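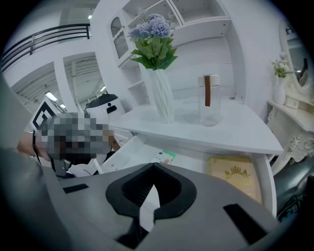

A hand, a hanging cord and a black-and-white square marker. Photo: Ngaio Treloar

Nirnley's cord swap is back, and it's moving across the street

By Simin Safavi
October

If you have a kitchen drawer you can't quite close, I have good news for you. The Nirnley cord swap is coming back on Monday evening, and this time it's in the old Urquhart shoe store on Market Street, where there's finally enough room to turn around without knocking somebody's extension lead on the floor.

For anyone who missed the spring one (I nearly did, I thought it was a knitting thing), it works like this. You bring the cords, chargers and plugs you don't need, already untangled if you can stand to do it. You put them on the table with the right sign. Then you go looking for the one you do need, and you take it home for free. You don't have to bring something to take something, and you can drop off a bag and leave if that's all you came for.

Clem Kerslake started the thing after paying 51 dollars to replace the power cord for a sewing machine that had cost her less than that at a yard sale. She was still mad about it when I called her! "I knew there was one of those cords sitting in a box within a mile of my house," she told me. "I just didn't know whose box."

The spring swap was squeezed into the back of the Harkumden Bakery after closing, and nearly 300 people came through, a lot more than Clem had planned on. The line went past the dry cleaner's and I gather the dry cleaner was not thrilled. The bakery folks were very nice about it but they do need their floor back by four in the morning, and the last bags of chargers went out the door a little after midnight.

So, the shoe store. It's been standing vacant since the Urquharts retired, and the new owner, Paora Kingi, is letting the swap have it for the night while he waits on his building permit. He wants to put in a lunch counter, with the long windows opened up on the street side, and he'd like people to see the place before the walls come down. I asked what kind of lunch and he said soup, mostly, and then talked about soup for a good while. I'm looking forward to it.

There are a few changes from last time. Phone chargers get their own room in the back, where the boots used to be, so the rest of us can get to the lamp cords and the printer cables. Yaowalak Phromma, who rewires lamps for a living and has a stall at the flea market most weekends, will be at the front table looking over anything that plugs into a wall. If a cord is cracked, frayed or has been wrapped in tape, she'll set it aside for the recycling bin and it won't go out on the tables. Please don't argue with her about it. A couple of people did in the spring, and one of those arguments was over a toaster cord that had clearly met a rabbit.

Batteries are a no this year, loose ones and the kind built into things. The hauler that takes the leftovers won't accept them, and the county drop-off on Route 13 will, any day but Sunday. Old TVs and monitors are a no too. I know, I have one in my garage as well.

I went last time hoping for the charger to a camera my dad gave me, and came home with a bread machine paddle, which isn't a cord at all but was sitting in with the blender parts. It fits. I've made more bread this summer than in the ten years before it, some of it pretty good. I still need that charger, if you happen to have a box of old camera stuff you've been meaning to go through. Mine has a flat square plug with two little prongs, and I'll trade you a loaf.

Doors open at 5:30 p.m. and close at 10, and Clem says the first hour is the busiest, so if you hate a crowd, come after supper. Parking behind the store is tight and the gravel is soft after all that rain. The lot at the Drerkovia Hall is open to everybody that night and it's a two-minute walk. The front step at the shoe store is high, but there's a level door on the alley side and it'll be propped open with a light on.

If you've got a label maker, or neat handwriting, Clem would love to have you there at five to help with the signs. She'd also like her blue step stool back from whoever borrowed it in the spring. No questions asked, just leave it by the door.

More local news
Leaf pickup starts on the east side
Drerkovia Hall roof: work to pause for winter
What's going in next to the dry cleaner's?
Harkumden Bakery changes its morning hours
Letters: the crosswalk on Market Street, again

Contact the newsroom | Send us a tip | Copyright Nirnley Weekly | Back to top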